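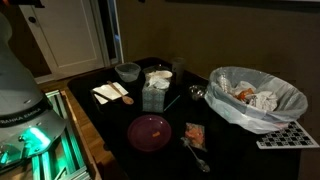 Is an extended warranty on a washing machine worth buying? Most of the time it isn't, and the people selling it know that better than you do.

Search this site Search Go

2024-01-21
By the Cekthorpe consumer desk

The answer above came from a man who spent nine years fixing washers and dryers under contract for Zarnberg, which sells protection plans through appliance stores in three states. He left last March and asked us to leave his name out. I went in doubting him a little too. Former employees have their reasons.

He started with the paperwork. The plan he saw most often ran for five years, but the first of those years overlapped with the maker's own warranty. "So you paid for five and you got four," he said. "It's right there on page two. I never met a customer who had read page two."

I asked whether that was the company's fault or the customer's. He shrugged. "Both. But only one of them wrote it."

What breaks on a washer, he told me, is usually a drain pump, a door lock or a hose. On the Cassim front loaders that are in half the laundry rooms in town, a pump is a cheap part and an easy job. The costly failures are the drum bearings and the control board, and those are the claims where he saw the most arguing. Bearings could be put down to overloading. Boards could be put down to a power surge, and surges were listed under exclusions.

"I'd write what I found," he said. "Then somebody in an office would call and ask if I was sure."

How often did that happen? He wouldn't put a number on it, and I couldn't get one anywhere else. Zarnberg sent me a short statement saying that claims are judged on the terms of each contract. It did not say how many are turned down.
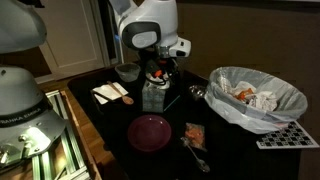
He did have one story he was willing to stand behind. A couple out toward Rorden had bought a washer for $900, plus the plan, and the board died in the third year. The claim was approved after a long wait, but the part was no longer made. The contract let the company offer a payout in place of a repair, based on what the machine was worth by then. They took the money and it did not come close to buying another one.

"That counts as a paid claim," he said. "If you ever see a figure for paid claims, they're in it."

I pushed back here. Some people can't handle a surprise bill, and a plan spreads the cost out. He agreed, up to a point. He would tell those people to put the price of the plan in a savings account and leave it alone — though he admitted that he has never managed to leave a savings account alone himself.

He was less sure about refrigerators. Sealed system repairs are expensive, he said, and a plan with no cap on labor might pay off. He has seen two like that. Both had been dropped from the brochure by the time he quit.

Before I left I asked what he had bought for his own house. He has a used top loader with a dial on the front and no screen. It leaks a bit at the back, and he hasn't gotten to it yet.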